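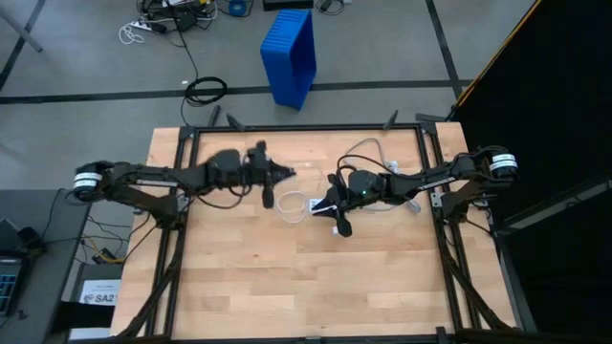 White cable in a loose loop on the butcher block, gray one arcing behind it.

Search the archive

Tagged: cords & chargers, small spaces, list replies

From: Annelies Michiels
To: Tidy Desk list
Date: 26/09/2022
Re: Re: how do you all store charging cables?

Rianne Martens wrote:
> I have a drawer with every charging cable we've ever owned and
> it has become one big knot. Do you wrap yours around your hand,
> fold them, or hang them up? And does anybody keep the charger
> block attached? Toon said to ask here before I go and buy
> a pile of little boxes.

Rianne, please hold off on the boxes! I love this question, I spent most of Sunday on exactly this and I'm still pleased with myself every time I walk past the table.

I'm a loose loop person now, completely converted. I used to wind everything tight around my fingers and tuck the end through the middle (my mother did it with the iron cord, so naturally I did too), and the cables came out all kinked and springy. These days I lay the cable down flat on the table and let it go around in the direction it wants to go. Big oval, maybe a smaller loop inside if there's length left over, both ends where I can see them. If it fights you, flip it over and go the other way.
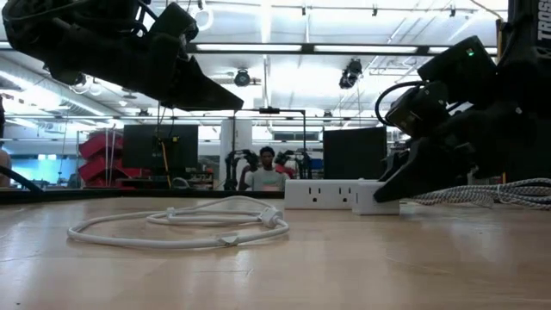 Then one soft strap, the hook and loop kind, not too tight. I got a roll from Bakker that you cut to length and it'll last me until I'm old. Ruben Nijs swears by bread bag clips, and they do work on the thin ones, but they pop off anything braided.

About the blocks: I take them off, with one exception. The one we use every day stays plugged into the end of the power strip, where a fat block doesn't cover up the outlet next to it, and its cable stays out on the table. Everything else goes coiled into a shoebox, standing up on edge like records. I've got 11 in there and I can pull out any one of them without the rest coming along!!

Oh, and do it on a bare wooden table if you can. Mine used to have a cloth on it and the coils kept dragging it into folds.

Does anyone have a good trick for labels? I tried masking tape in December and it went gummy. Ruben L., didn't you have some system with colored thread?

Annelies

This site uses cookies to remember your archive settings. OK / Read more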